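Kondeo: simulation and planning software for the plate-handling cell
Progress report to the funder, second reporting period (to end of September)
Prepared by the software group, Ninow

1. Status

Work packages 2 (motion planning) and 3 (scheduler interface) are on plan. Work package 4 (fault recovery) is five weeks behind; see section 4. No change to the budget is requested.

2. Motion planning

The planner now runs against the full cell model in simulation. In the first period the arm was planned against simple boxes standing in for the instruments. These have been replaced by collision meshes exported from the cell drawing, with a separate mesh for each moving part. An instrument drawer is therefore treated as an obstacle whose position depends on the state reported by its driver, and a path computed with the drawer shut is discarded when the drawer opens.

The regression set holds 1103 transfer requests. Each request gives a start nest, an end nest, a plate type and a drawer state. On the September build the planner returned a valid path for all but 43 of them. Most of the failures share one cause: the approach to a nest is specified as a straight vertical move, and the wrist reaches a joint limit before the gripper is at pick height. We have added a second elbow configuration to the search and will rerun the set on the next build. 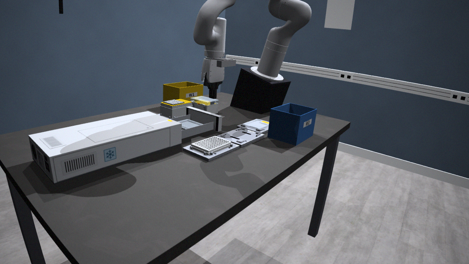

Planning time is capped at 900 milliseconds per request. Requests that reach the cap are counted as failures, including those where a path would have been found later. We considered raising the cap for the night runs and decided against it, as two sets of results would then have to be kept and compared.

Nest positions are no longer written into the planner configuration. They are read at start-up from a single layout file, which the simulator also reads. Two faults reported in the first period came from the two programs holding different values for the same nest, and neither has recurred.

3. Scheduler interface

The Etim scheduler sends transfer requests to the planner over a message queue. The message format was frozen in August at version 5. It carries the plate type, lid state and destination, along with a request number that is returned with every reply. Waste moves use the same message with a bin label as the destination, so the scheduler needs no special case for them.

Cancelling a request in mid-move remains partly supported. The arm stops, but the scheduler is told only that the request has ended, with no record of whether the gripper still holds a plate. The missing field will be added as an optional one so that the frozen format is not broken.

4. Fault recovery

The delay comes from the gripper model. The version supplied with Sornance, our physics package, treats contact as rigid, and dropped or tilted plates could not be reproduced well enough to test recovery against. A replacement contact model has been written and passes its unit tests. It has not yet been run with lidded plates.

Until that is done, the recovery routines are limited to three responses: stop and report, retry once from the approach point, or return the arm to its park position. The logic for choosing between them is written and under review.

5. Next period

Rerun the regression set with the second elbow configuration.
Add the gripper state field to the cancel reply.
Complete lidded-plate tests of the contact model.
Begin replaying scheduler logs through the simulator at night.

6. Risks

The layout file is edited by hand. A wrong sign in a nest offset will pass the present checks, which test only that a value is within reach of the arm. A check against the collision meshes is to be added before any path is sent to hardware.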